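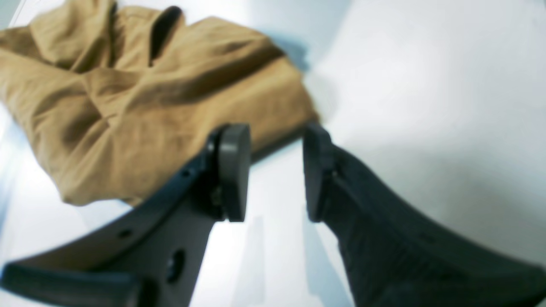 Who should sign the laundry and folding room checklist when two members of staff have shared the work?
The person who carries out the final walk-round signs, and the other person adds initials in the comments column.

PLINTHORPE RESIDENTIAL HALL
Laundry and folding room – monthly safety inspection
Period covered: May
Inspected by: Eun-seong Koo, domestic services
Reviewed by: Dong-geon Kwon, premises manager
Area: ground floor laundry, folding surfaces, linen store and drying alcove

Results are entered as Satisfactory, Action required or Not applicable. A comment must be entered against every Action required. Items completed on the day of inspection are still to be recorded.

Section A. Access and floor

A1. Doorway and route to the fire exit kept clear
Satisfactory.

A2. Floor dry and free of loose items
Action required. A sock and two hangers were found behind the door. Removed at the time of inspection.

A3. Floor covering in good repair
Satisfactory. The joint by the sink has been re-sealed since the last inspection and is holding.

A4. Lighting adequate at the folding surfaces
Action required. The tube nearest the linen store flickers on starting. Reported to premises.

Section B. Washing machines and dryers

B1. Plugs, leads and sockets free of visible damage
Satisfactory.

B2. Lint filters cleaned after each load
Action required. The filter in the Frerichs dryer was heavily matted. The log shows no entries for Sunday. Residents' representatives have been asked to remind users that the filter is to be cleared after every load and the log initialled.

B3. Dryer vent unobstructed, inside and out
Satisfactory. Ivy on the outside wall is approaching the grille and should be cut back before the next inspection.

B4. Door seals intact
Satisfactory.

B5. Machines not left running after the room is locked
Satisfactory. Last load to be started no later than 8 p.m., as displayed on the notice.

Section C. Folding and sorting

C1. Folding surfaces clean before use
Satisfactory. To be wiped down and allowed to dry fully before pale garments are placed on them.

C2. Pockets checked before washing and again before folding
Action required. A ballpoint pen had gone through the wash in a shirt pocket. No staining to the drum. Staff are to check chest pockets as well as side pockets, and to turn out linings where these can be reached.

C3. Garments not left in heaps on surfaces or machines
Action required. Items taken from the dryer are to be folded or hung within 15 minutes. Warm cotton should be spread out first – a tightly packed pile holds its heat and must not go straight into the linen store.

C4. Shirts and light jackets folded to the agreed method
Satisfactory. Collar straightened, fastenings closed, sleeves laid behind, hem brought up to the collar. Loose threads are to be trimmed and not pulled.

C5. Stacks on open shelves stable and within reach
Satisfactory. Stacks to be kept to a height of up to 100 cm from the floor where the shelf has no front lip.

C6. Irons switched off, unplugged and cooled before storage
Satisfactory. The heat-resistant rest is worn at one corner but remains serviceable.

Section D. Cleaning products

D1. Products in original containers with labels legible
Action required. The label on the Brellusano stain remover had come away. Container withdrawn and replaced from stock.

D2. Data sheets held in the room
Satisfactory. The folder is on its hook beside the sink.

D3. Cupboard locked when the room is unattended
Satisfactory.

Section E. Unclaimed clothing

E1. Unclaimed items bagged and labelled with date found
Satisfactory.

E2. Items held for the agreed period
Action required. The holding period is 3 weeks. One bag carried no date and has been treated as found on the day of inspection. Mrs Ornine's office is to be told before any item is passed on.

Reviewer's comments (D. Kwon)

A4 has been passed to the electrician and the work is booked. The repeat entry at B2 is a matter of concern, and the dryer will be taken out of use if the filter is found in the same condition again. C3 was also raised last time. Additional hanging space in the drying alcove has been requested – a decision is awaited. All other actions are accepted as closed.

Copy to: domestic services file; laundry room noticeboard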